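Keep the Dull Footage

I have spent most of the past two years collecting examples for machines to learn from, and I want to argue for something my colleagues find tiresome. We throw away too much. In particular, we throw away the parts where nothing much is going on.

The usual way of working goes like this. A person guides an arm through a task, such as picking up a cloth or putting a cup on a shelf. The arm's movements and the view from its wrist are saved together as one example. Later, somebody trims it. The start goes, the end goes, and so does any stretch in which the gripper is only travelling or waiting. What remains is a neat few seconds of grasping and lifting.

At Tromena, where I work, our last collection came to 2258 examples before trimming. Under the rules we had borrowed from an older project called Braton, we would have kept every one of them but cut most of them down hard. The rule was simple: if there was no object in the wrist view, the footage went.

I understand why people like that rule. Storage costs money and so does training time. A learner fed on long stretches of nothing can learn to do nothing, and I have watched an arm sit above a table like a heron because its examples were full of pauses. I don't dismiss the worry.

But consider what the rule removes.
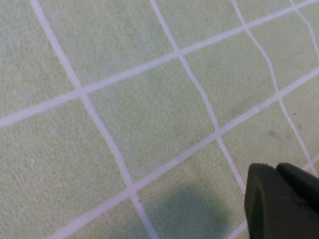 Wrist view close to the floor: green tiles, pale grout and the tips of the gripper at lower right.

Under the Braton rule this goes in the bin. There is no cup and no cloth in it. Yet it holds a good deal that a machine working near a floor ought to know. The grout makes a grid, and the grid is skewed by the angle of the view. There is a soft shadow on the tiles. There is a faint smudge on one of them, which a learner has to be able to leave alone. If every floor it sees has something lying on it, I don't see how we can expect it to cope with one that hasn't.

People answer that such things can be added afterwards. You can paste in backgrounds or generate floors by the thousand. We tried a version of this with Jedard, our simulated set, and it was useful up to a point. Its tiles were very regular. Its grout lines were straight and all one colour. Real grout wanders a bit, and the surface beside it has specks and marks that no one thought to draw.

The stronger objection is about labour. Someone has to look through all this material, and looking at bare floor is dreary. I did 27 examples one Sunday and could not have told you much about the last few. My answer is that keeping footage takes less attention than cutting it. You mark the stretch as travel, or as searching, and move on. Whoever trains the model can then decide how much of it to use. Once it has been deleted, that choice is gone for them and for everyone after them.

I would go further and collect some of it on purpose. In March we set aside 17 examples in which the operator was asked to move the arm over a clear patch of floor and pick up nothing. One of my colleagues called it a waste of a morning. I would like to see it become a fixed part of every collection, written into the instructions alongside the cups and cloths.

There has to be a limit, of course. I wouldn't want 2000 examples of floor, and I can't say what the right share is. The Berchtold guidelines, which we are supposed to be adopting next, don't mention the question at all. They give four pages to lighting and a paragraph to trimming, and the paragraph says to trim. I have asked for that paragraph to be changed.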